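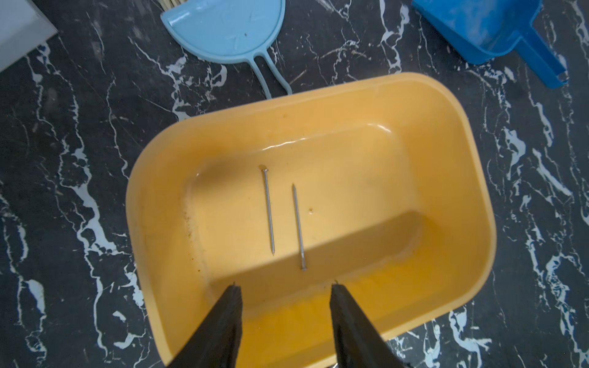
What should you do with nails that have ended up on the floor?

Pick them up by hand and put them in a tub, and leave the brush until the last one is off the floor.

I know how fussy that sounds, and I have been told so by nearly everyone I've ever worked beside, including my own brother, who sweeps the lot into a dustpan, tips the dustpan into the bin and goes in for his tea. He has a perfectly good point, in that a nail costs next to nothing and his tea is getting cold. But I've held my view for a long while now, through two sheds and one rather draughty garage, and I'd like to set it out properly for once without being interrupted over a sausage.

I came to it through a man called Evaristo Testa, who kept the hardware counter at Fontes in Clurkbridge when I was newly married and knew nothing about anything. I'd gone in for a box of nails to put up a paling fence, and I dropped the box on his floor before I'd even paid for it (a whole box, and it went off like a tray of cutlery down a staircase). I reached for the broom leaning by the door and he came round the counter and took it out of my hand, quite gently, and gave me an ice cream container instead. Then he got down on the floor himself, a man well into his sixties with a bad hip, and the pair of us picked up nails until a customer wanted serving. He talked the entire time about tomatoes. He never did tell me why we weren't sweeping, and I was too embarrassed to ask.

I've had to work the why out for myself, and most of it comes down to what a brush does to a nail. A hand brush is made for dust and crumbs and shavings, light stuff that goes where it's pushed. Push a nail with one and it rolls on its head in a half circle and points itself somewhere new, or it gets up among the bristles and rides along quietly until you've hung the brush back on its hook. I have found a nail that way with the soft part of my thumb. And the ones that do make it into the pan arrive with fluff and sawdust and a dead moth, and at that point even a thrifty person will look at the mess and say oh, bother it, and over to the bin they go.

So they're lost, and I mind that more than I probably should. My grandmother straightened bent nails on the back step with a hammer and thought nothing of it. I don't go that far, my eyes aren't up to it, but I can't throw a straight one away. When we cleared out the garage one July I tipped every tin and jar onto an old sheet and sorted them by length over several evenings with the radio going, and there were 1,369 of them. I haven't bought a nail since, apart from a packet of Mondix brads for the picture frames, which were the wrong size and went into a jar of their own.

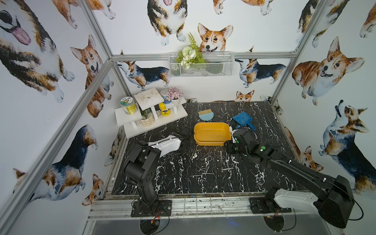 Basin, hand brush and dustpan out together, corgis all round.

The tub matters too, and I'll go on about it a bit if you'll let me. People use whatever is nearest, a cardboard box or a coffee tin or the pocket of their shorts, and then wonder why the job is miserable. What you want is something wide and shallow with a flat bottom, so a nail lies down flat when you drop it in and you can see it and get it out again. Rounded corners help. A square corner holds on to a nail like grim death, and you end up fishing about in there with the one fingernail you didn't want to break. I like a bright plastic for preference, yellow or orange, something that shows steel up plainly and that you won't kick over on your way past in the half dark. Mine began life as a washing-up basin and it has the smudges to prove it.

Colour of floor comes into it as well, though you can't do much about that on the day. We had one of those marble-patterned floors in the laundry at our last place, dark with white veins wandering through it, and it was very handsome and I would never have another. Anything thin and pale simply joined the pattern. I'd be down there with my cheek practically on the ground, reaching for a vein, and then stand up and tread on the thing I'd been looking for. If you've got a floor like that, bring a lamp down low to one side and let the shadows do some of the work for you.

My daughter says that all of this could be solved with a magnet, and she gave me one for my birthday, a Zela, on a long handle so I needn't bend. I was very touched and I do use it, mostly in long grass, where I'd be lost without it. Indoors I find it too eager. It takes the nails in a great bristling clump, points out in every direction, and picks up iron filings and a stray washer and the lid of a tin, and then you have to pull the clump apart over the tub, so you've handled every nail anyway and been pricked for your trouble.
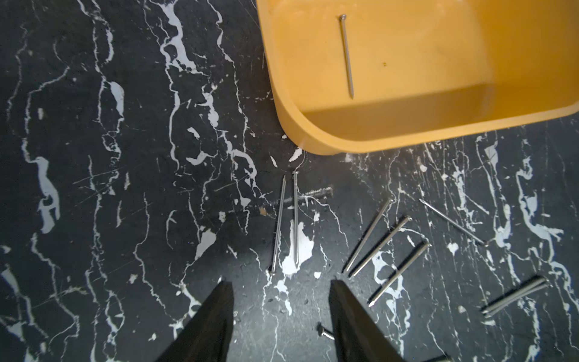
Besides, I like the handling, and I suppose I should own up to that, having got this far. There's a small pleasure in closing finger and thumb on a nail, feeling which end is which, and laying it down with the others. Three or four in and you've stopped thinking about whatever it was you were cross about. I've settled more arguments with myself on my hands and knees over spilled nails than I ever did on a walk, and I'm a great one for walks.

I'll give my brother this much: the brush and pan have their turn. Once the nails are up there's always a bit of fine rubbish left behind, splinters and grit and those little pale sticks that seem to come from nowhere, and picking those up by hand would be plain silly. Sweep then, and sweep as hard as you like. It takes a minute and what goes into the pan can go straight in the bin without a second look, which you can't say if you've started the other way about.

And I'd do it before tea, even with the plates on the table. We had a dog in the house for most of the years I'm talking about, and grandchildren in bare feet for the rest, and a nail left on a floor overnight is a nail that somebody will find at six in the morning on the way to the kettle.

Evaristo's counter is long gone, and the shop sells phone covers now. I still have the ice cream container, as it happens. It cracked down one side, so it only holds pegs.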